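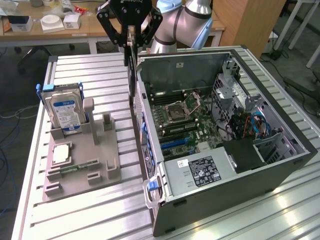 Segue o resumo que prometi sobre a política de inserção com correção residual. O controlador base executa a trajetória nominal até 2 mm do ponto de contato e a rede aprende apenas o desvio em x, y e rotação. Treinamos com 186 demonstrações teleoperadas e 2.000 episódios em simulação. O gabinete fica deitado sobre os perfis de alumínio, com o interior voltado para cima, e as peças partem do suporte impresso à esquerda: o disco em pé na ranhura do fundo, o processador no recesso cinza e o módulo de memória apoiado entre os blocos baixos. A pose inicial de cada peça é, portanto, conhecida a menos da folga do suporte, e quase toda a incerteza vem do lado do gabinete.

Na avaliação de junho fizemos 35 tentativas por peça. O módulo de memória falhou em 9, sempre por desalinhamento angular na entrada do slot. O processador não teve falha de posicionamento, mas o fechamento da alavanca do soquete ficou fora do escopo e é feito à mão. Os números do disco não estão consolidados.

Em resposta ao grupo Brotusach:

> Na lista de requisitos do Timunby consta estimativa de força no
> punho a 500 Hz. Vocês usam esse sinal como entrada da política ou
> só como critério de parada? Tentamos a primeira opção com o nosso
> conjunto e a rede passou a ignorar a imagem depois do contato.
> Outra dúvida: a randomização inclui a posição do gabinete?

Usamos nas duas funções. Como entrada, o sinal passa por um filtro passa-baixa e é zerado antes do contato; sem isso observamos o mesmo efeito que vocês relatam. Como critério de parada, o limiar é fixo por peça e está no arquivo de configuração do repositório Gorance.

A randomização inclui translação e rotação do gabinete no plano da mesa. A inclinação não foi variada. Suspeito que parte das falhas de memória venha daí, mas não tenho medida que confirme.

Falta repetir o ensaio com a linha de base do Vishwakarma, que usa busca em espiral sem aprendizado. Quem tiver os parâmetros originais da espiral (passo e força de apoio), favor enviar à lista. Os registros brutos ficam no diretório compartilhado, um arquivo por tentativa, com as falhas incluídas.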